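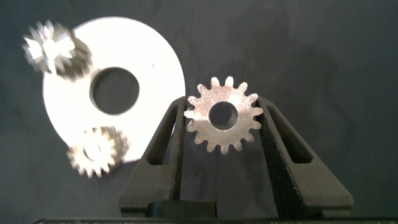

How long should the blind levels be in a home tournament with eight players and 3,000 chips each?

Twenty minutes suits most home games of that size. With blinds starting at 25/50 you should finish in three to three and a half hours, provided the levels don't creep up too slowly in the middle.

Home Games > Tournaments and Structures
Thread started 23 November 2024
Views: 2,658

Villads Kjærgaard
The two lines above are what the sticky says, and I have followed them, and we still don't finish. We're eight players on a good night, six or seven otherwise. No-limit hold'em, 3,000 chips each, start at half past seven. The last bus towards Lund goes a bit after eleven and two of us need to be on it. Three times running we have ended up with three or four players left, everybody looking at their phones, and then a rushed chop of the prize pool that at least one person is unhappy with.

Levels we use at the moment, twenty minutes each:
25/50
50/100
75/150
100/200
125/250
150/300
175/350
200/400
250/500
300/600

No antes. One rebuy allowed in the first hour. What should I change? I'd like to keep the starting stack as it is, the chip set only has so many of the small ones.

marsh_rover
Your early levels are fine. The problem is everything after 100/200. Going from 125/250 to 150/300 to 175/350 hardly changes anything for the people with big stacks. Work it out from the other end. Eight players is 24,000 chips, more with rebuys. A game like this tends to end when there are about 20 big blinds left on the table between everyone, so you need to reach 600/1,200 in roughly the time you have. You only get to 300/600.

Cut 125/250, 175/350 and 250/500. Add 400/800, 600/1,200 and 1,000/2,000 on the end. Same number of levels, and you'll catch the bus.

Tyyne Harju
Agree with the above, and I'd look at the rebuys too. If three people rebuy that's another 9,000 chips in play, which is one more level at least. We stopped ours after the second level and it made more difference than changing the blinds did.

Villads Kjærgaard
How did people take it? We have one who rebuys every single time, and he would say he's paying for the evening out.

Tyyne Harju
Some grumbling for a month or so. Then they played tighter in the first half hour, and that was better poker anyway. He can still rebuy, he just has to go broke faster.

foldtothird
Has anyone asked how many hands you get in? Twenty minutes means nothing on its own. If you deal quickly it's a proper level. If somebody is telling a story and somebody else is fetching crisps, it's nothing. I would fix the dealing before I touched the structure.

Villads Kjærgaard
Fair point. I did write it down for our last three evenings, mostly out of curiosity. 248 hands in all, which comes to 24 an hour if I leave out the breaks. So eight hands a level.

foldtothird
That's one orbit. Everyone posts the big blind once and then it goes up. I wouldn't call that twenty-minute poker. With a second deck being shuffled while the first is dealt you'd get to 30 easily. 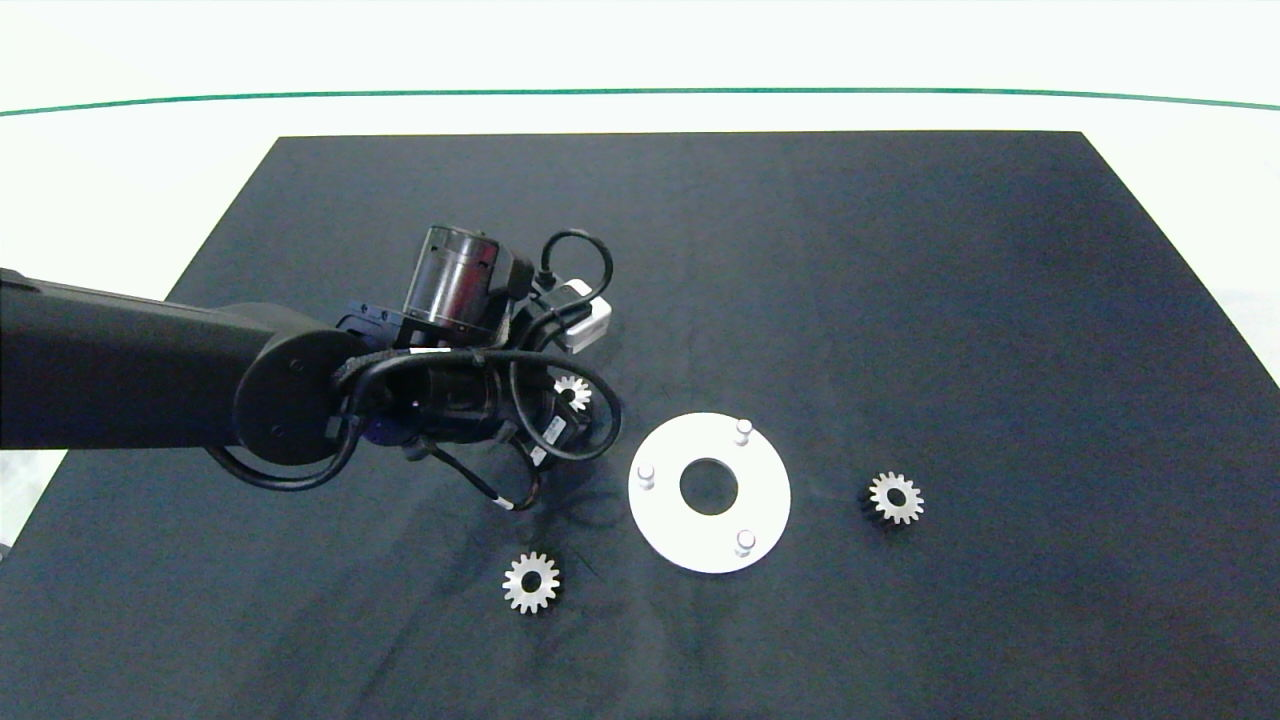 Gareth Dunmore
I'd go the other way and make the levels longer. One orbit per level means a player who is dealt nothing for ten minutes has lost a good part of the stack by the fifth level and is just shoving any ace. Give them 25 minutes, start at half past seven sharp, and accept that the evening is a bit later. If the bus is a problem, start at seven.

Longer levels also mean you don't lose so much when someone takes an age over a decision. At twenty minutes one long think can eat a quarter of a level.

marsh_rover
That doesn't answer what he asked though. He has a hard stop. Longer levels with a hard stop means fewer levels, and fewer levels means the jumps have to be bigger. You end up going 100/200 straight to 200/400, and that's worse for the short stacks than anything he's doing now.

Gareth Dunmore
I don't think it is worse. With 25 minutes before each jump you've at least had time to do something about it. And he can start earlier. People always say they can't start earlier, and then you find out the first half hour is coats and coffee.

Villads Kjærgaard
We can't start at seven, one comes straight from work at Udport and is only just in time as it is. But the coats and coffee bit is right. We sit down at half past and the first hand is often quarter to.

Dagný Laxdal
Start the clock at half past whether or not anyone is sitting down. Late players get blinded off. It feels mean once, and then it's solved.

Something else: how are you colouring up? We used to lose five minutes every time we took the 25s off the table, with everyone changing at once and nobody able to agree on the odd chips. Do it during a break and let one person do it all. If you use marsh_rover's list, the 25s are needed at 25/50 and 75/150 and then never again, so they can go as soon as you reach 100/200. That's a reasonable place for the first break.

Tyyne Harju
Seconding this. We round up odd chips as well. Anyone with a leftover 25 gets a full 100 for it. Proper card rooms race them off with a card each but for a kitchen table it's a waste of time.

foldtothird
I like the chip race, personally. It's part of the game. But yes, if you're up against a bus.

Tincuța Chiriac
Can I raise the chop? I think that's the real complaint in the first post. Changing the blinds will help on most nights, but sooner or later you'll still have three left at eleven, and you need a rule before that happens.

At our game in Gruvgate we agreed this before the first card was dealt: if the clock runs out, everyone left gets third-place money first, and what remains is split by chip count. There's no talking about it at the table. We've used it maybe four times and there hasn't been a row yet.

Splitting the whole lot by chip count sounds fair, but it isn't quite. A big enough chip leader can come away with more than first prize would have paid, and that makes no sense.

marsh_rover
That's sensible. There are calculators that do it properly by working out each player's chance of finishing first, second and so on, but with three left and small money your way is close enough.

Gareth Dunmore
I'm against fixed chops. If people know there's a deal coming at eleven, the big stack sits on it for the last half hour. I would sooner announce the last three hands and let them play those out with everyone all in if they like. Whoever has the most chips is the winner.

Tincuța Chiriac
Then the short stacks shove blind three times and whoever gets lucky takes it. I've played in a game that did that, and it didn't last.

Gareth Dunmore
It's a home game. It's meant to be a laugh.

Villads Kjærgaard
It's meant to be a bit of both, I think. Thanks all. We play again next week, so I'll try the shorter list of levels, the clock starting at half past, a second deck, and rebuys only for the first two levels. I'll put Tincuța's rule to the others and see what they think.

foldtothird
Report back. People never report back.

Villads Kjærgaard
Reporting back, then. Seven players, two rebuys, so 27,000 chips in play. First hand was at twenty-five to eight. One player arrived ten minutes late and lost his blinds, and took it well.

The second deck was the biggest change. It took half an hour for people to get used to who shuffles and who cuts (the player before the dealer shuffles, we settled on that), and after that it ran by itself. I didn't log every hand this time, but it was clearly quicker than before, and the button went round more than once in most levels.
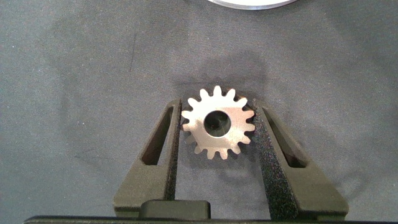
We coloured up the 25s at the first break as Dagný suggested and it was done before the kettle boiled. Two players went out in the 150/300 level and another straight after. At 300/600 we were four handed, which is where we'd usually be stuck. Then 400/800 came, and from there it moved fast. Heads up started in the 600/1,200 level and lasted six hands. It was over at twenty to eleven with no need for any chop.

The one complaint was that the jump from 200/400 to 300/600 felt steep. The player who said it had just lost with kings, so I'm not sure how much weight to give it.

marsh_rover
It's a 50 per cent jump, the same as 100/200 to 150/300. It feels worse because more of the stacks are short by then. If you finished at twenty to eleven you've got some minutes to spare, so you could put 250/500 back in if it bothers people.

Gareth Dunmore
Or make the levels 22 minutes.

marsh_rover
Or that.

Tyyne Harju
Leave it alone for a few sessions would be my advice. One good evening doesn't tell you much, and neither does one bad one. We changed ours every time someone moaned and ended up with a sheet that had four lots of crossings-out on it.

Dagný Laxdal
What are you using for the clock? A kitchen timer is all right, but you do forget to press it.

Villads Kjærgaard
A tablet on the sideboard with Domarix on it. It beeps a minute before each level and shows the next blinds, and that's all I need. I've put our final version below so it's easy to find if anyone searches for this.

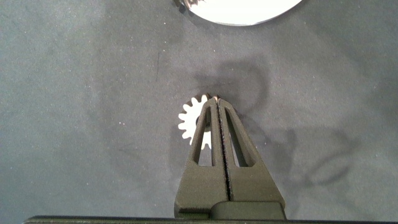
Structure for six to eight players, finished by eleven

Starting stack 3,000, clock starts at half past seven, levels of twenty minutes.

Level 1: 25/50
Level 2: 50/100 (rebuys close at the end)
Level 3: 75/150
Break, ten minutes, 25s come off
Level 4: 100/200
Level 5: 150/300
Level 6: 200/400
Level 7: 300/600
Level 8: 400/800
Level 9: 600/1,200
Level 10: 1,000/2,000

Two decks. One rebuy each. If anyone is still in at five to eleven, everyone left takes third-place money and the rest goes by chip count. That was voted through, with one against.

Tincuța Chiriac
Glad it was useful. How do you pay out with six? We go to two places below seven, and then the rule needs second-place money in it instead.

Villads Kjærgaard
Hadn't thought of that. We pay three whatever the number. I'll bring it up when we meet in February, because the January game is off.

foldtothird
Two places for six, definitely. Third out of six is hardly cashing, it's just being slow to lose.

Dagný Laxdal
We pay third their buy-in back and they go home happy.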